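新闻稿
Fleria出版社
可即时发布，一月

Zamfira Dobre《等的时候》中文版上下两卷本月上市，Anovberg三场读书会同步开始报名

大家好，我是Sânziana Sârbu，Fleria出版社哲学书系的编辑。按规矩新闻稿应该用第三人称写，“本社隆重推出”之类的，我写了一稿，自己读着都犯困，就删了重来。下面这些话是我坐在办公室里一口气敲出来的，转载、摘引都随意，文末有联系方式。

先说正事：Zamfira Dobre的《等的时候》，中文版，2卷，一共十五章，这个月进书店。纸书和电子书同一天上架，有声版还在谈，谈成了会另发消息，请各位先别替我们宣布（上次有家媒体帮我们宣布了一本没签下来的书，我接了一下午电话）。

这是一本讲“等待”的哲学书。我知道，这么说等于什么也没说。等公交也是等，等一个人回信也是等，等体检报告、等孩子长大、等一锅汤开，都叫等。Dobre要问的就是这个：我们凭什么把这些全放进同一个词里？它们共享的那点东西，到底是什么？她的回答用了整个上卷，我在这里没办法用两句话替她说完，不过可以讲讲她是怎么起头的。

第一章开头，她写自己年轻时在一个小火车站等车。车晚点了，站台上的人慢慢开始互相说话。她注意到，广播每播一次“列车即将进站”，大家就会立刻停下来，把包提起来，朝同一个方向看；车没来，包又放下，话又接上。她说那一天里，她第一次觉得等待有一种姿势，身体先于念头知道自己在等什么。从这里她一路写到注意力，写到身体和时间的关系，又写到一个很老的问题：一件还没有发生的事，怎么能对现在的我起作用？它明明还不存在呀。

我第一次读到这里是在地铁上，坐过了站。后来我跟她说起，她在电话那头很高兴，说那你就多等了一趟车。

关于作者，中文读者可能还不熟悉，我多写几句。Zamfira Dobre教了大半辈子的哲学导论课，教的学生大多不念哲学，有学护理的，有学林业的，还有晚上来上课的成年人。她常说自己的哲学是被这些学生问出来的。有位上夜校的学生在她讲完一堂时间哲学之后举手，问她：老师，那我值夜班的时候，最后那个钟头为什么比前面所有钟头加起来都长？她当场答不上来，说下周告诉你。下周她还是没答上来。书里的第四章就叫“最后那个钟头”，她在注释里写，这一章是欠下来的作业。

她发表得很少。在《等的时候》之前，她只在一些学刊和讲义里零零散散地写过，没出过一本完整的书。所以原版问世的时候，同行里有人挺吃惊的，以为她早就不写了。她自己倒是很坦然，说一本讲等待的书要是写得太快，会有点说不过去。

再来说这书怎么到的Fleria。我们的哲学书系做的都是小册子，薄薄的，能塞进外套口袋那种，两卷本从来没做过。所以选题会上我把这个书稿拿出来的时候，屋里静了一会儿。市场部的同事问，能不能只出上卷？我说不能，下卷才是她真正翻脸的地方（我原话就是“翻脸”，会议记录里也是这么写的）。上卷她辛辛苦苦搭起来一套关于等待的说法，把等待讲成一种朝向未来的注意力，讲得又漂亮又周全。下卷一开头，她就问：那么，那些已经不知道自己在等什么的人呢？

这是第九章。她写到长期住院的病人，写到在边境小城里年复一年等一纸文件的人家，写到她自己的母亲。母亲晚年常常午后坐在窗边，家里人问她等谁，她说不等谁，可是谁要是把椅子搬走，她会急。Dobre说，按照上卷的理论，母亲那样坐着不能叫等待，因为没有对象，没有“还没来的那件事”。可是如果一套理论不肯把这把椅子算进来，那这套理论她就不想要了。于是她把前面搭的东西一块一块拆开，看哪些还能用。

我喜欢看人这样写哲学。很多书会把自己最后的结论摆在第一页，然后一路护着它走到底。Dobre让你看见她改主意，而且改得很慢，改得心疼。有几页她明显还舍不得上卷里那个漂亮的定义，翻来覆去想救它，最后没救成，下一节的标题干脆就叫“算了”。译文里我们保留了这两个字，争论过要不要换个更学术一点的词，后来觉得没有比它更准的。

译者是Chinyere Usman。她译哲学有些年头了，手上同时还在给一部小说做校订，两边的稿子轮着来，她说这样脑子不会僵。翻译这本书最麻烦的地方，恰恰是书名里那个动词。原文里Dobre用了好几个不同的词，有的偏“守候”，有的偏“盼望”，有的就是干巴巴地“待着”，中文里随便哪一个单拎出来都太满，或者太空。Chinyere头一个月几乎没往下译，就在做一张词表，每个词后面列出它出现的地方和她试过的译法。最后她定下来，全书的主干词就用最平常的“等”，其他的按上下文走，第一次出现时加脚注。脚注不多，短短的，读者嫌烦可以跳过去，跳过去也不影响。

她给我发过一封邮件，我征得同意抄一段在这里：

“‘等’这个字的好处是它很轻，孩子会说，老人也会说。坏处也是它很轻，放到一个长句子里容易被别的词盖住。所以我尽量让它待在句子的头上或者尾巴上。要是你在校样里看到哪个句子语序有点怪，先别急着改，八成是我在给它腾地方。”

我还是改了几处。她又改回去了几处。最后的版本大概各赢一半吧。

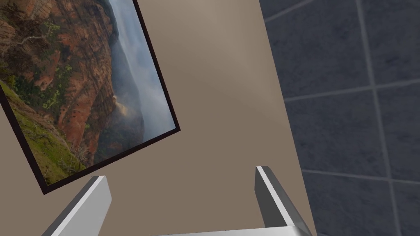 中文版的序言请Rodica Gavrilă写。她研究伦理学，跟Dobre是老相识，学问上却一直不怎么对付，两个人在研讨会上争过好多回。请她写序是Dobre自己提的，我一开始有点担心，毕竟谁家新书的序言会一上来就说“我不同意本书的第六章”呢？她还真就这么写了，第一句。

第六章讲的是让别人等。Dobre在那里主张，让人等待本身并不亏欠对方什么，亏欠是从沉默开始的：你可以让我等，可是你得让我知道我在等。Gavrilă觉得这太宽厚了。她在序里举了排队领药的例子，说窗口里的人把“请耐心等候”的牌子挂得清清楚楚，一点都没有沉默，可是站着的人和坐着的人之间那种不平等，牌子是挂不掉的。时间从谁的身上取走，又归了谁，这笔账她认为Dobre没有算。

Dobre读完序言，回了我一句：很好，一个字也别动。然后她给中文版补写了一段后记，正面回应了这个批评。她承认第六章写的时候想着的都是朋友之间、恋人之间、师生之间的等，把窗口忘了。至于要不要因此改掉整章的主张，她说还得再想想，请读者也一起想想。所以中文版比原版多出一篇序和一篇后记，两位作者隔着两卷书互相说话，我个人觉得这是这一版最值得买的地方（当然，我是编辑，我说每个地方都值得买）。

书的设计是Gilles Lebrun做的。他给我们做过不少封面，这次做得尤其节制，两卷都是素色的封面，只有书名和作者名，上卷的书名靠左，下卷的书名靠右，并排放在架子上，中间就空出来一大块。正文的行距也比我们平时的书宽了一点点。我问他是不是为了呼应主题，他说也没有，是因为他年纪大了，字挤在一起看着累。那就这样吧，我很满意，我眼睛也不好。

内文用纸来自Bakitwood，略微偏黄，不反光，铅笔写上去很舒服。我特意说铅笔，是因为试读的时候好几位读者都在书边上写了字，还有人把自己等过的事情列在了扉页上，寄回来给我们看。我们后来就决定每章末尾留一点空白，不印横线，也不印“请在此处写下您的感想”这种话，想写就写，不想写就翻过去。

说到试读，这次我们办了个小规模的试读，把校样寄给了大约70位读者，里面有教哲学的，更多的是完全没读过哲学书的人。回来的意见很有意思，懂行的读者普遍更喜欢上卷，觉得论证紧凑；没怎么读过哲学的读者反而偏爱下卷，尤其是第九章和第十二章。有位读者是助产士，她写了满满几页纸，说第十二章讲的“陪着别人等”是她这辈子做得最多的一件事，以前从来没觉得这件事有什么好想的。她还指出书里有一处对产房的描写不太对，时间顺序反了。我们转给Dobre，Dobre马上改了，并且在后记里致了谢。

也有人不喜欢。有位读者说上卷前三章读得直打瞌睡，问为什么要花那么多篇幅去区分“等待”和“期待”。我得老实说，这部分确实硬，我也读了好几遍。要是您翻到那里觉得吃力，可以先跳到第四章，再回过头来看，Dobre本人也同意这个读法。她说她上课的时候其实就是从第四章讲起的，写书时为了体面才把顺序倒过来。

我来稍微讲讲那个区分吧，反正新闻稿也没有字数上限。照她的说法，期待是可以一个人在脑子里完成的，我期待春天，坐着不动也行，躺着也行，我一边期待一边干别的也完全没有问题。等就不一样，等会占住我。我在等电话的时候，虽然也可以洗碗，可是水龙头我会开得小一点。她很看重这个“开得小一点”。她说整个身体都为那件还没来的事留出了一道缝，我洗碗的手、我走路的步子，都被那道缝改了形状。期待可以很强烈而不留缝，等哪怕很淡，也会留。

有意思的是，她后来拆掉的正是这个说法里的一部分。母亲坐在窗边，缝还在，那件事却没有了。那这道缝是朝着什么开的？下卷有好几章都在绕着这个问题走。她试过把它解释成习惯，又试过解释成一种失去了对象的爱，都觉得不够。到第十三章，她提出了一个我读完愣了很久的看法，这里就不剧透了，哲学书也是可以剧透的！我同事不信，我坚持。

另外，有几位书评人来问，这书跟市面上那些教人“慢下来”的书有什么关系。我替作者回答一下，她自己在采访里也说过类似的话：她对慢没有特别的好感。她坐火车喜欢坐快车，她也讨厌排队。书里没有练习，没有每日清单，读完也不会变得更有耐心，至少我没有，我昨天还因为打印机预热太久对着它叹气。有一章她专门谈了耐心，对这个词相当警惕，觉得它太常被用在等不起的人身上。那一章很短，火气却是全书最大的，Chinyere说译的时候键盘都敲得比平时响。

顺便讲一件编辑上的琐事，可能只有同行会感兴趣。原版的注释放在全书最后，两卷的注混在一起排，查起来非常痛苦。我们改成了每页的脚注，工作量比想象中大得多，因为她有些注本身又引了别的注。校对的同事做了一张对照表，贴在墙上，贴到后来得蹲着看。索引也是重新编的，按汉语拼音排，附原文。“椅子”有单独的词条，“站台”也有，“耐心”的词条后面写着“见：火气”，这是Chinyere偷偷加的，我发现的时候已经付印前夕了，想了想，留着。

接下来是活动。为了配合中文版上市，我们和Enache书店合作，在Anovberg办3场读书会，都是晚上七点开始，地点就在书店二楼的阅读室。进门右手边有楼梯，行动不便的朋友请走后院那边的电梯，提前跟店员说一声，会有人带路。

第一场由Chinyere Usman主讲，谈翻译，会把那张词表带来，放大了给大家看。她准备了几个当时没能解决的句子，想请现场的人一起试着译，不需要懂原文，她会逐字解释。译得比她好的，她说再版时就用，并且署名。

第二场是Rodica Gavrilă和我对谈，主要谈第六章，谈让别人等这件事。我会尽量替Dobre说话，虽然我知道自己多半说不过她。现场会留出很长的提问时间，如果您在医院、车站、办事窗口工作过，特别欢迎您来，无论是坐在里面的还是站在外面的。

第三场Zamfira Dobre本人会来。她不打算做演讲，她要带着大家一起读第九章，一段一段地读，读完一段就停下来谈，谈到哪里算哪里。她教书时就是这么上课的。我问她万一一晚上只读了一页怎么办，她说那就说明那一页写得不错。

阅读室不大，每场限15人，免费，要报名，这是Dobre的要求，她说人再多就变成听讲了。我们知道位子太少，为此挨了一些埋怨，所以会把三场都录音，整理成文字放到出版社网站上，谁都可以看。发言的朋友如果不愿意出现在文字稿里，当场说一声，或者事后写信给我都行。

报名的方法：给Enache书店写信，或者直接去柜台登记，写上姓名和想来的那一场。一个人可以报不止一场，如果报的人太多，会优先照顾只报了一场的。名额定下来以后书店会一一回信，没排上的也会回信。关于这一点Dobre再三叮嘱过，大家读了第六章就懂了，可以让人等，不可以没有回音。我当时就跟书店的朋友说，这条要是做不到，我们就没脸办这个活动。

媒体朋友需要样书的，请写明是要纸质还是电子，纸质样书是两卷一起寄，不单寄。需要采访Dobre的，请先把问题发给我，她习惯书面回答，回得慢，但是每个问题都会认真答。有位记者问了她一个关于短信已读回执的问题，她足足写回来好几页，中间还讲到了她楼下的邮递员，那篇后来登出来大家都很喜欢。电话采访她也接，只是她听力不如从前了，请您说得慢一点、大声一点，不要在她停顿的时候着急接话，她停顿往往是在想。

高校和中学的老师如果想在课上用这本书，可以向我们申请单章的教学使用许可，手续很简单，填一张表就好。第四章、第六章和那篇很短的论耐心，都适合单独拿出来讲。我们还请Dobre整理了一份她当年的课堂提问，就是她在夜校里真的问过学生的那些问题，口语得很，没有标准答案。比如：你在等的时候，如果有人告诉你那件事已经取消了，你是从什么时候开始不等的，是听见的那一刻吗？再比如：两个人一起等同一辆车，他们是在做一件事还是两件事？我拿第二个问题去饭桌上问过家里人，吵了一顿饭。

读书小组也可以来信要这份提问，不收费。要是您的小组读完了愿意把讨论记下来寄给我们，我会转交作者。她很爱读这个，比读书评爱读得多。

有几个常被问到的事，我顺手写在后面，省得大家再写信来问。

两卷可以分开买，书号也是分开的。不过如果只买一卷，我建议不要只买上卷，原因前面讲过了，只读上卷会以为她是另外一个哲学家。只读下卷倒还行得通，她在第九章开头把前面的主张复述了一遍，复述得很公道。

电子版的脚注可以点开，点开以后能回到原来的位置，这个功能我们测试了很久，要是在您的阅读器上失灵了，麻烦告诉我们型号，我们会修。

繁体版目前没有出版计划，也没有卖出版权，有意向的出版社请与我们版权部联系。

Dobre有没有在写新书？有人每次都问。我也问过她，她说有几页纸放在抽屉里，写的是“告别”，写着写着觉得还是在写等，就先停了。我没有催她。好吧，催过一次。

最后说点私心话。做这本书的那段时间，我父亲在做一项挺长的检查，家里人轮流陪着，我有不少校样是在医院走廊里看的。走廊里有个老先生，每次都带一副扑克牌，自己跟自己玩，后来看我老是低着头画红线，问我看的是什么。我说是一本讲等的书。他想了想问，那书里说要等多久？我说没写。他点点头，继续发他的牌，过了一会儿又说，那你看完借我瞧瞧。书印出来以后我寄了一套到他留的地址，他回了张明信片，说上卷太难，下卷看了两遍，第九章那把椅子写得对。

我把明信片转寄给了Dobre，她打算第三场的时候带来。

以上就是全部消息，谢谢各位读到这里。欢迎来索书、来约访，也欢迎来挑错字，虽然校对了很多轮，我心里清楚肯定还有。

关于《等的时候》
作者：Zamfira Dobre
译者：Chinyere Usman
中文版序：Rodica Gavrilă
装帧设计：Gilles Lebrun
责任编辑：Sânziana Sârbu
出版：Fleria出版社
卷数：上下两卷，共十五章，中文版另附序言、后记及索引
形式：平装，电子书

关于Fleria出版社
我们是一家做人文类图书的小出版社，哲学书系以短篇幅的当代作品为主，偏爱写给非专业读者、又不肯把问题说得太容易的作者。《等的时候》是这个书系里的第一部两卷本。书系不设固定的出版周期，稿子好了就出。投稿请先寄一章样章和一页说明，我们都会看，看得不快，但都会回信。

媒体联络
Sânziana Sârbu，Fleria出版社哲学书系
样书、采访、教学许可及课堂提问资料，请来信注明用途。上午我一般在看稿，电话请尽量下午打。
读书会报名请直接联系Anovberg的Enache书店。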